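How I Look After Wolora's Fingers

Hello! My job is looking after a gripper called Wolora. A gripper is the part of a robot that does the grabbing, and ours is one you can hold in your hand and carry about, so a person can show it how to pick things up. I work at Elov, in a town called Tuvska, and I spend a lot of my day with a small screwdriver and a soft brush.

Try something for me. Pinch a pencil between your thumb and one finger. Easy! Your skin squashes a bit, and the tiny ridges on your fingertips help you hold on. Now put on a pair of slippery mittens and try again. Much harder, isn't it? A gripper with worn-out pads has the same sort of trouble, and that's where I come in.

Wolora has two fingers. Each one has a white part called the mount, a purple pad covered in fine ridges, and a dark grey tip that slopes inwards. I start with the pads. Dust loves to hide between ridges, so I brush along them (never across, or the dust just gets pushed deeper in) and then wipe them with a damp cloth. After that I go off and have my tea while they dry.

Next come the screws, which live in little holes in the mounts. Every time the fingers close, everything gets a tiny shake, and lots of tiny shakes can make a screw wriggle loose. I check them every 800 squeezes. The gripper keeps its own tally, and when I looked this morning it said 1,953, so the next check is at 2,400. You can work out how many squeezes are left if you like sums!

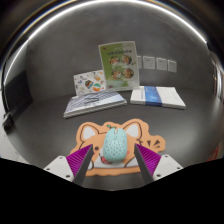 Then I look at the gap. When the fingers are open, the space between them has to be wider than the thing you want to pick up, or they'll bump into it and shove it along the table. Something round like a computer mouse is a good test, as its sides curve away from you. If one tip leans in more than the other, it touches first and the mouse gets nudged sideways. I loosen the mount, move it a teeny bit — less than the thickness of a fingernail — and tighten it up again.

The last job is my favourite. I open and close the fingers 16 times and just listen. A happy gripper makes a soft, even sound. A click means I've missed a screw, and a squeak means there's still dirt somewhere, so back I go with the brush.

I write it all down in a notebook called the Siliņa book, which has a very chewed corner (my dog, sorry). If a pad has gone smooth, I peel it off and fit a new one, and the old one goes in a jar on my shelf. The jar is nearly full now, and I'm going to need a bigger one by June.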